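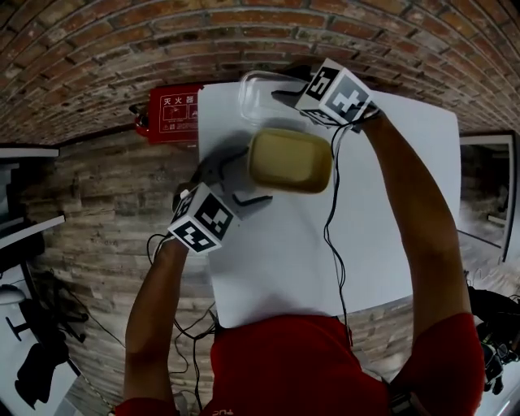 Is it better to store plastic containers with their lids on or off?

Off, with the containers nested by size and the lids standing on edge in a box of their own. Lids on is fine for the few you use every day.

2/1/19, Prodov workshop, Steltville. Container and lid sort, continued.

I wrote the question and answer above first so that whoever opens this book looking for the answer can stop there and go home. The rest is for people who want to know how we spent a day on it.

Where we stood this morning: one shelf of containers, one drawer of lids, and no firm evidence that the two had ever met. The shelf came down onto the white table a bit at a time. Last time we put everything out at once, and by lunch the far side had turned into a kind of landfill that got pushed back onto the shelf in the order it came off. Ans called that a dry run.

House rule for today: a container stays on the table until it has a lid, a label saying it has no lid, or a spot in the giveaway crate. Fahad asked for a fourth category, "probably has a lid." Denied. The whole drawer is that category.

Yellow rectangular one first. It's a good box. Rounded corners, so it wipes out easily and nothing collects where you can't get a finger in. It's also the one everybody reaches for, and it has been living under everything else. It goes at the front from now on, at elbow height, and whatever was at the front can see how it likes the back.

Then the clear piece. Ans says lid. Fahad says tray. I've held it both ways up and can make a case for either, which I did, out loud, to no applause. Arguments for a lid: it was in the lid drawer. Arguments for a tray: so was a tape dispenser. It's wide, see-through, has a rim, and looks quite at home under a row of small parts. Against the yellow box it looked hopeful from across the table and I wouldn't go further than that. Label now reads CLEAR, FLAT, LID OR TRAY. Fahad thinks this is a cowardly label. It's an accurate one, and it will be findable, and I don't need a label to be brave.

Method, for the next person:

Start with the containers, all of one shape together. Rectangles with rectangles, rounds with rounds. Size can wait. We tried size first in November and kept having to redo it every time a square one came along.

Measure the outside of the rim, long side. The outside. I measured the inside on the first few this morning and produced a very tidy table of wrong numbers, now crossed out on the facing page. The crossing out is in pen.

Write the number on masking tape and stick it on the bottom. Do the same for the lids, tape on the underside. Then match numbers on paper before trying anything by hand. Trying by hand is how you end up with a lid that goes on with a bit of persuasion and then has to be persuaded off again with a butter knife. We had one of those today. The lid is fine. The butter knife has been returned to the kitchen with a slight opinion about which way is forward.

Press the corners first, then the long sides. If the third corner pops the first one back up, it's the wrong lid, however much you want it to be the right one. I wanted it quite a lot with the Ollum ones. They come in two series that look the same from a yard away, and the rims differ by a hair. Both measure 185 mm if you hold the ruler the way Fahad holds a ruler. Hold it properly and they don't. I've put a dot of blue tape on the older series. If you find one with no dot, it's either the newer series or I missed it.

The one with 2133 scratched into the base: no one here did that. Ans remembers it from the old building and thinks it was a locker number. It has a lid, the lid fits, the lid has nothing scratched in it. I'm leaving it alone. A container with a working lid and a private past is a container with a working lid.

Notes on the table. White shows every crumb of old label glue, good for cleaning, bad for morale. Warm water and dish soap got most of it. Cooking oil on a rag got the rest, left ten minutes, then soap again for the oil. Don't use the scraper on the clear ones. There's a scratch on one now that I would prefer to describe as already there.

Also, keep the stack away from the extinguisher on the brick wall. It's an easy place to lean a crate when your hands are full, and I did lean one there for a minute before Ans looked at it, then at me, then at it. Moved. The floor under there stays clear, and if you need a place to dump lids while you think, use the stool.

Lunch. Fahad's soup was in one of the containers under study, with a lid from a different family held on by a rubber band. He says it has held since he started here. We didn't measure it. I'm told it was lentil.

Afternoon was mostly lids. The lid box is an old Fuentealba carton, cut down on one side so you can flip through them like records. On edge, smallest in front. The carton says it is rated for up to 100 of something, and the rest of the line was under the shipping tape and came off with it. It holds our lids and still closes if you don't insist. Flexible ones slump when they stand alone, so put a stiff one between every few. Old notebook covers work too. I gave up a perfectly good one for this and would like that noted.

What we decided about orphans:

Container with no lid: goes on the parts shelf as an open bin. Screws don't need a lid. Half of what we keep in sealed boxes doesn't need a lid, if I'm being strict about it, and I was for a few minutes until Ans pointed out the sawdust. So: open bins away from the saw.

Lid with no container: 20 days on the hook by the door, then out. Fahad wanted longer. His view is that a container turns up the day after you throw out its lid. My view is that this is the case whatever number you pick, and you might as well pick one that fits on the calendar page. He has written his initials on one round lid to protect it. I've allowed it. It's a good lid, I suppose, for a thing with nothing to be a lid of.

Warped: straight out. I'd been keeping two that might relax flat under a weight. They've been under the weight since November and are now warped and dusty.

Cloudy but sound: keep, non-food only, black stripe on the side. Please don't put lunch in a striped one. I'm not going to explain what was in them, partly as I don't know for all of them.

Things that were in the lid drawer and aren't lids: tape dispenser as above, a saucer, the instruction sheet for a scale we no longer have, a coaster that Ans defended as a lid for a mug. She demonstrated. It does work. It's on her desk now, on a mug, and she's been unbearable about it.

Nesting order for the rectangles, left end of the shelf: yellow on its own at the front, then the Ollum stack, older series below and newer on top, then the deep ones. No more than will come out with one hand. The deep ones grip each other if you push them down, so slip a strip of paper between. I forgot on the last pair and we spent a while trying to get them apart. Cold water in the inner one, outer one standing in warm, a twist, and some language. They came apart when we'd stopped trying and Fahad picked them up to move them.

Rounds go on the right end. Same rule. There's a gap in the middle that is meant to be there. It's for whatever is in use and comes back late. If you fill the gap with something nice you found, I'll know, it will be the thing in the gap.

Not done: the high shelf, the box under the bench that rattles, and anything belonging to the kitchen. Ans has opened the rattling box, looked in, and closed it again. She says it's lids.

To get: masking tape (the narrow kind, the wide one covers the whole base of the small ones), a new marker, one more crate. Somebody has to ask Fuentealba whether they still sell lids singly. I called and got a very pleasant recording. Fahad will try on Monday, and he should have the rim size in front of him when he does, outside edge, long side.

CLEAR, FLAT, LID OR TRAY is on top of the lid box for now. Ans has added a small question mark in pencil. Fahad has drawn a box around the word TRAY. Leave it as is until somebody tries it on the deep ones.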